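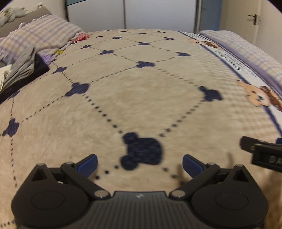 Beige plush blanket on a bed.

Housekeeping and Laundry Assistant — Yorath Guest House, Ploruncombe

Yorath is a guest house with a small laundry on the same site. We are looking for a housekeeping and laundry assistant to join us for the season, with the chance of a permanent post afterwards. The job is part time and most of the hours fall between breakfast and mid-afternoon.

You would be working with Cledwyn Nicholas, the housekeeper, who plans the rooms each morning and will train you during your first weeks. Periklis Gkikas manages the guest house and deals with pay, rotas and holidays.

What the work involves

Stripping and making beds, cleaning bedrooms and bathrooms, and restocking tea trays and towels. Washing, drying, ironing and folding bed linen, blankets and table linen. Checking linen for marks and small tears, and putting aside anything that needs mending. Keeping the linen room in order and telling Cledwyn when stock is low. Now and then you may be asked to help clear breakfast.

Blankets and throws are washed between long stays and aired between short ones. The thicker ones are heavy when they come out of the machine, so you need to be comfortable with lifting and with using the stairs. There is no lift in the main house.

We also take in laundry from two holiday cottages at Uddale. It arrives by van and goes back the same way. You do not need to drive for this post.

Who we are looking for

Experience in a hotel, care home or laundry would be useful, but we will train someone who has none. You should be able to follow a written room list, work alone for part of the day and be polite to guests you meet in the corridor. We use washing powders and cleaning sprays, so please tell us if you have a skin or breathing condition and we will talk through what can be changed.

Hours and pay

Five shifts a week, including some weekends. The rota is put up two weeks ahead. Pay is £950 a month before tax, with paid holiday on top of your days off. Tips left for housekeeping are shared equally between the people on shift. Uniform tops are provided — you will need your own dark trousers and flat closed shoes. A hot lunch is available on every shift.

Staff rooms are not available this year. The bus from Uddale stops at the bottom of Kurkari Lane, a short walk from the back gate.

How to apply

Send a letter or email saying why you would like the job, when you could start and which days you can't work. Please include the names of two people who can give you a reference, one of them from a job, school or college. A CV is welcome but you don't have to send one.

Applications should be marked for Periklis Gkikas and can also be handed in at reception. The closing date is 1 Apr 2026. Anyone who applied in March for the kitchen post and would like to be considered for this one as well need only send a short note.

Interviews will be held at the guest house and last half an hour, followed by a look round the bedrooms and laundry with Cledwyn. We will reply to everyone who applies.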